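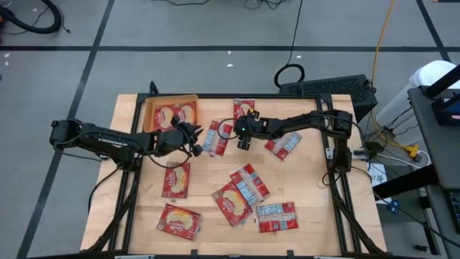
3 min read

Search this site
Enter keywords
Go

Print | E-mail

Fondness: a corpus of greeting card verse
Data card and README

Fondness holds the inside text of 2,534 greeting cards, transcribed by hand and tagged by occasion. It covers birthdays, weddings, new babies, retirements, get-well wishes and the large gray area known in the trade as "thinking of you." Sympathy cards live in a separate file, so that you can choose your afternoon.

Where the text comes from

Most of the cards came from the back stock of Bratex, a printer that made cards for drugstores and gas stations and rarely threw out a proof. A smaller batch came from Palik, a gift shop that kept one of everything in a drawer under the register. The rest is the Salehi line, which is blank-inside cards with a printed slip tucked in, for customers who bought a blank card and then panicked.

Cards with no words inside were left out. So were the ones that only played music.

What is in the download

cards.csv – one row per card
sympathy.csv – same columns, sadder
rhymes.txt – every end rhyme, with the card it came from
occasions.txt – the 16 occasion tags and what they mean
CHANGES.txt – exactly what it sounds like

Columns in cards.csv

id: a plain number. Gaps are where duplicates were removed.
source: bratex, palik or salehi.
occasion: one of the 16 tags. A card for "a dear nephew and his wife on their anniversary" gets tagged anniversary, and the nephew goes in the next column.
recipient: who the card thinks it is talking to. Often empty.
front: words on the outside, if any.
inside: the verse. Line breaks are marked with a slash.
form: rhymed, unrhymed or "attempted."
tone: warm, funny, religious, mixed. Funny means the card meant to be funny.

How it was transcribed

Each card was typed once and checked once by a different reader. Spelling was kept as printed, including "your the best," which appears on a Bratex graduation card that evidently sold well enough to be reprinted. Curly quotes were made straight. Glitter was not recorded.

The tone column is the weakest part. Two readers tagged it separately, then argued until one of them got hungry. If your work depends on telling warm from mixed, please read a good handful of rows first and form your own low opinion.

Known problems

The years are missing. Bratex stamped its proofs with job codes, and the key to the codes left with somebody's filing cabinet. There are 45 cards where the front and the inside plainly belong to different cards, and they stay in with the word "mismatch" in the notes column. One of them congratulates a new mother on her years of service.

Belated birthday cards are tagged birthday. This was a mistake, and fixing it is on the list – late, naturally.

Birthday verse makes up far more of the file than anything else. A model or a student trained on Fondness will come away believing that every human event involves cake. Balance the tags before you use it for anything that matters, or at least before you use it for retirements.

The language is American English from a narrow shelf of the market. Husbands in this corpus fish. Wives are thanked for their patience.

Uses

Good for work on rhyme, stock phrases, and how forms of address change by occasion. It has also been used in a writing class, where students had to find 6 words that rhyme with "daughter" and soon learned why the card industry leans on "water."

Please don't use it to send people cards they will think you wrote.

Updates

The next release is planned for June and should add the missing notes column to sympathy.csv. Corrections are welcome if they come with a card id. General feelings about greeting cards can be sent as well and will be kept in a drawer.

Print | E-mail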